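The loneliest seat in Drustano

2022-11-03

The deputy mayor of Drustano has survived 3 coalitions and 2 recounts, and speaks of both the way other people speak of dental work. "You get used to the drilling," she says. 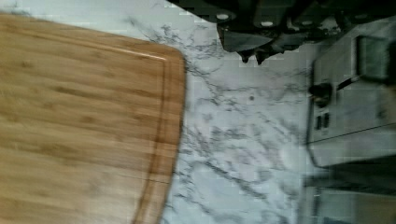
Will the coalition last until the December budget vote?

"It will last until somebody reads the budget," she says.

Her party, Ra, holds 8 seats and wants the bus line to Driltinico restored. A petition with 2,000 signatures has reached her desk – "under it, mostly."

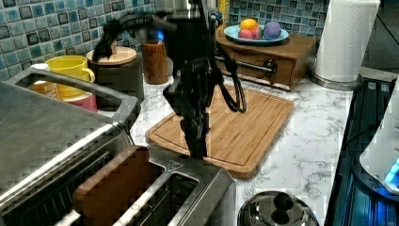 A bamboo cutting board on the kitchen counter.

She plans to run again.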